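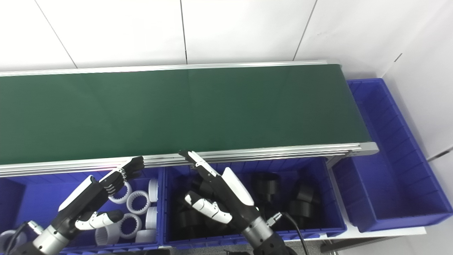

Figure 3. Belt conveyor with storage bins below the near rail.

4.2 Egg losses between the nest and the packing table

Egg breakage is a subject on which every producer holds a firm opinion and very few hold a record. When we asked the farms in our study to estimate their losses before monitoring started, the answers fell into two groups: "hardly any" and a shrug. Neither could be entered in the spreadsheet, so we started from zero.

Losses are given throughout as cracked or broken eggs per 1,000 collected. Eggs that were dirty, oddly shaped or laid in places no egg should be laid were left to a separate tally (Section 4.4), which turned out longer than planned.

The Halvorsen house had the highest loss at the start of the study, at 155 per 1,000. The manager blamed the birds. The birds were of the same strain and age as those at Skonero, where the loss was 90, and they had been delivered on the same truck. Feed came from the same mill. Shell thickness, measured on eggs taken straight from the nest, did not differ between the two houses in any way our statistics could be talked into noticing.

What did differ was the number of times an egg changed direction. At Skonero, eggs left the nest row, made one turn and reached the packing table. At Halvorsen they made four turns, a legacy of two building extensions and a wall that everyone agreed should have come down years ago. Cracks were concentrated at the second and fourth turns. Salem spent most of one April beside the fourth turn with a clipboard and came away with good data and a lasting dislike of omelets.

Belt speed mattered less than we expected. Slowing the line at Halvorsen reduced cracking at the turns but caused eggs to pile up during the morning peak, where they knocked against one another and cracked anyway. Staff then raised the speed to clear the backlog. Over a full day the two effects came close to canceling out, and the main result was a later lunch.

Collection timing had a clearer effect. Adding a second morning run lowered the number of eggs on the belt at any one time, and losses fell in both houses. The change cost nothing in equipment, though it did cost some goodwill. Bensaid, who negotiated it, has asked that future protocols budget for doughnuts.

We also tested two padding materials, sold as Kokance and Flirkis, at the points where eggs roll onto the table. Both reduced cracking in the first weeks. Kokance held its shape but was hard to wash. Flirkis washed easily and came unglued with equal ease, and on several mornings was found traveling toward the packers along with the eggs. Given this, we do not rank the two.

Two limits should be kept in mind. Hairline cracks were found by candling, and the candlers knew which house each tray came from. Second, breakage at Halvorsen began to drop a week before any change was made, at the point when staff learned that someone would be counting. We have no correction for this, but a producer looking for a cheap treatment could do worse than a clipboard.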